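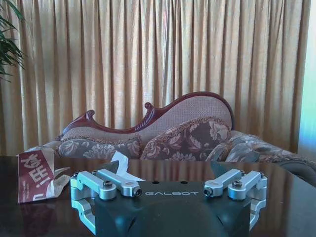 Calum Cairns says a fiddle never sounds as good in a hall as it does in a room with curtains and too many cushions, and that if we only ever put one sentence in a call for hosts and players it should be that one.

We're putting in a few more, but he's right!

Call for participants: Plumthorpe House Concerts, winter season

Posted October 2, 2019

Plumthorpe House Concerts is looking for players, hosts and door people for the coming season of small concerts in private homes in Plumthorpe, Ginunlow and the farms along the river road. If you play, sing, tell long stories with a tune in the middle, or own a room that fits a couple of dozen people sitting close together, we'd love to hear from you. You don't have to have been to one of our evenings before, though you're very welcome to come to one and see how it goes before you decide.

What a house concert is

Somebody opens their living room. The neighbours come, and friends of the neighbours, and usually a cousin from out of town. A musician or a small group plays a set, there's a long break with tea and whatever has turned up on the kitchen counter, and then they play another. No stage and no microphones. People are close enough to see the rosin dust, and they listen in a way you don't often get in a bar (we have nothing against bars, most of us still play in them).

Plumthorpe had 2,364 people in it at the last census, which is plenty for a full season if we keep moving from house to house. Last winter we had old-time banjo, a brass trio that nearly took the pictures off the wall on Mill Road, Ukrainian songs, a very quiet evening of lute, and a teenager from Ginunlow with a looping pedal and a cello. We want that much variety again, and more if we can get it.

Who we're looking for: players

Any style, any age. Soloists, duos and trios are easiest to place, but we do have a couple of bigger rooms on the list, so please don't talk yourselves out of it if there are more of you. You need to be able to fill two sets of about forty minutes with material you're happy to play to people sitting right in front of you. Covers, originals, traditional, classical, all fine. Half of a program in a language most of the audience doesn't speak is fine too, and a few words before each song go a long way.

You should be comfortable playing acoustically. A small amp for bass or keyboard is all right if the host agrees. Drummers, please think brushes.

We are especially keen on:

- accordion and concertina players (the requests keep coming)
- anyone working in French, Cree, Gaelic or another language they grew up hearing sung
- chamber players who'd like to try a new program before a recital or an exam
- young players doing their first full evening, who can share the bill with someone more seasoned

Each act is guaranteed $900 for the evening, or the whole of the door if the door comes to more. The fee is the same for everybody, whether you've got records out or this is your first paid night. We cover your gas from anywhere in the county and will find you a bed if the roads are bad. You can sell recordings in the break, and you keep all of what you make on them.

Who we're looking for: hosts

A house doesn't have to be grand. We've had concerts in a bungalow, in a loft over a tire shop, and in a farmhouse kitchen with the door to the mud room propped open so the back row could sit among the boots. What matters is a room where people can sit facing more or less the same way, a washroom guests can use, and somewhere to leave wet coats. Parking on the street is fine in Plumthorpe as long as the plow can get through.

We bring folding chairs, a coat rack, extra mugs and a lamp. You don't need to feed anyone. People will bring squares whether you ask them to or not.

If you have a piano, tell us about it, and tell us the truth about it! We can pay for a tuning when a pianist is booked at your place. A piano that hasn't been touched in years is worth mentioning as well, as one or two of our players are fond of a slightly sour upright.

Pets are lovely, but let us know so we can warn anybody with allergies. Hosts choose their own date, their own limit on numbers and their own rule about shoes. You'll hear from us with a short list of acts that would suit the room, and you have the last word on who plays in it. We never publish a host's address. Guests get it by email once they've reserved. 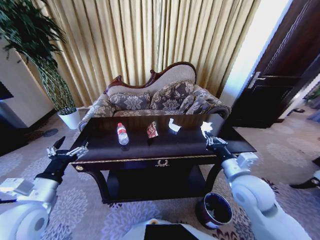

Chu wrote back to our last call wondering whether a living room full of soft furniture would swallow the sound, and whether it was even worth putting a name down. It was! Soft rooms suit voices and nylon strings beautifully, and bare rooms with hardwood floors are a treat for fiddles and flutes. Send us a few lines about what's in the room and we'll match it to someone. The only rooms we've had real trouble with are ones beside a furnace that kicks in every few minutes, and even then the lute player waited for it and everybody laughed.

Who we're looking for: door people

We also need a handful of people to look after the door on the night. You'd arrive an hour before, help put out chairs, check names against the list, take the cash, and make sure the musicians get a hot drink and a quiet place to tune. You hear the whole concert for nothing and you get to know half the town. It would suit someone new to Plumthorpe very well. Police checks aren't required, but if you'd be driving equipment we'll need to see a valid licence.

If you like carrying things, we need you more than we can say. The chairs live in the basement at Arkell Hall and the stairs are steep.

Dates

The season opens in late fall and runs through to the thaw, with the final concert in March. We aim for evenings, with the odd Sunday-style afternoon for families and for anyone who doesn't like driving after dark. Storm nights get moved, never cancelled outright if we can help it. One concert last year was moved 3 times and in the end had the best turnout of the lot, possibly because by then everyone had heard about it so often.

Money, for those who ask

Guests pay what they can, with a suggested amount on the invitation. All of it goes to the players. The guarantee, the gas and the piano tunings come out of a $1,000 gift from a family in Ginunlow, topped up by our summer yard sale and by the pie auction, and we keep an honest notebook you're free to look through. Hosts aren't paid. If hosting would put you out of pocket in any way (heating a big back room, for instance, or getting a sitter) please say so and we'll sort it out.

How to put your name down

Players: send a short note with what you play, where you're based, dates that don't work for you, and a recording of two pieces. A recording made on your phone in the kitchen is perfect. We'd sooner hear you as you sound in a room than a polished track with a string section on it. Tell us what a full evening would look like, even if it's just a list of tune names.

Hosts: send a note with your part of town, a rough idea of the size of the room, the number of steps up to the door, and any months that are out. One of us will drop by for a coffee and a look. Dropping by isn't an inspection. We mostly want to clap our hands once in the middle of the floor and work out where the player should stand.

Door people: just tell us you're keen, and roughly how often.

Notes can be left in the blue box inside the front door at Arkell Hall, or handed to Calum Cairns at any of the Thursday-type gatherings he seems to be at whether there's a session on or not. If writing isn't your thing, come and talk to us at the next open session in the hall. Bring an instrument if you have one along.

We read everything as it comes in and start pairing players with rooms straight away, so an early note gets you a better choice of dates. Late ones still get read. Someone always comes down with the flu in the middle of the season and we start phoning around.

Access

Some of our houses have steps and some don't, and each invitation says which. We hold the seats nearest the door for people who need them. If you're a player and you need a particular chair, a break of a particular length, or no perfume in the front row, put it in your note and it will be arranged with the host before you get there. Large-print song sheets are available for the singalong nights. There will be singalong nights.

Children are welcome everywhere the host is happy to have them. Babies too, near the kitchen.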